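4 min read

April, Skeltstead, evening

Got in before eight and spent the first hour on the planner and nothing else. The fault from last night is found. When the approach pose was close to a joint limit, the planner flipped the elbow to get there, and the controller took the flip as a valid path because every point on it passed the collision check. Each point was fine. The path as a whole was stupid. I added a cost on joint travel and capped the change in any one joint between waypoints. Lutz Schmieder looked over the diff and asked for the cap to go in the config file, where people can see it. Moved it there.

Planning time went up to 300 milliseconds with the new cost. I can live with that at the speeds we run.

After that, pick and place with the small blocks until lunch. 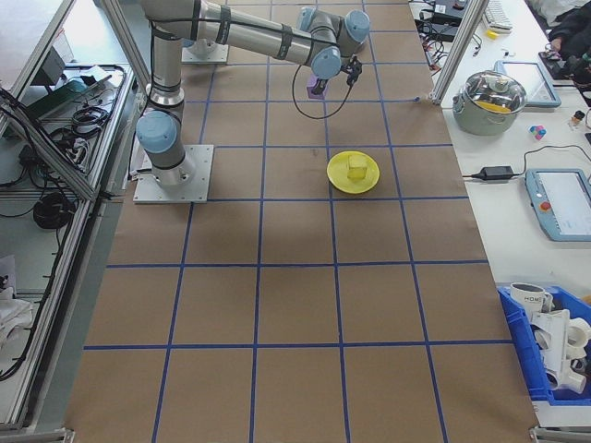
Why not just slow the arm down and leave the planner alone? A slow flip is still a flip, and it still drags the cable through a half turn it doesn't need.

I wrote that down because Diane Kowalchuk asked it on the call with Wemcombe and I gave a long answer that wandered. The short one is better. She also wants to know when the build goes to them. I said when the regression set passes twice in a row with no edits in between. She didn't love that but she wrote it down.

Lunch at my desk. Read the Boltberg release notes while I ate. They renamed two of the services we call and left the old names working for one more version. Made a ticket for it and assigned it to myself.

The afternoon was logging. Our logger stamps each message when it is written to disk, and the driver stamps it when it is read from the arm. The two drift apart under load. The replay tool sorts by the first stamp, so gripper commands sometimes show up after the motion they belong to. I have been blaming the state machine for this for most of a week. Changed the replay to sort by the driver stamp and kept the other one as an extra column. Ran 40 of the old logs through it and the order came out right in all of them. Géza Pálfi had a script that does nearly the same thing and had not told me. He has now merged it with mine and mine is mostly gone. His handles missing stamps, so fair enough.

Ilona Vida came by at four to talk about the pose estimate.
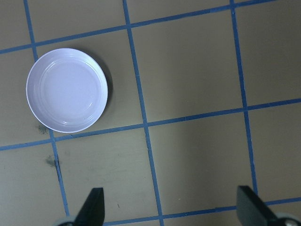

The estimator still treats the wrist view as if it were lined up with the table, and I want to take that assumption out before anyone builds more on top of it. Ilona's idea is to fit the grid first, get the rotation from that, and only then look for the object. I think she is right. The blue tape runs at a slant in the wrist view, and there is enough of it to fit both directions even with the gripper fingers across the bottom. The strips are a little uneven along their edges, so a plain edge detector gives a ragged line. We agreed on a robust fit and to throw out the worst points. The white dish has a soft shadow down its right side, and that is a good test for the segmenter, which has a habit of counting shadow as rim and putting the center too far over. She will take the line fit and I will take the dish mask.

We did not agree on where the result should be published. She wants a new topic. I want it inside the existing pose message with a flag. Left it open.

Lionel Gaillard wrote from Salehi about the calibration file format. They want quaternions with the scalar last. Ours is scalar first. I would rather write a converter than touch the loader again, as the last time I touched it I broke it for two days. Told him he'd have it this week.

Started the long regression at 5:30. There are 945 planning cases in it now, too many of them near copies of each other. Two failed in the first batch, both with the start pose inside the padded collision shape. Old problem, not from today's change. I noted the case numbers and let it run.

For tomorrow: read the regression output first, before opening the editor. Then the dish mask. Then the converter for Lionel, if there's time. Ask Lutz if the joint cap should differ for the wrist joints, as they can turn a lot further without doing any harm and the one number for all of them is lazy.

Left at seven. Forgot my charger.

Contact | © All rights reserved | Back to top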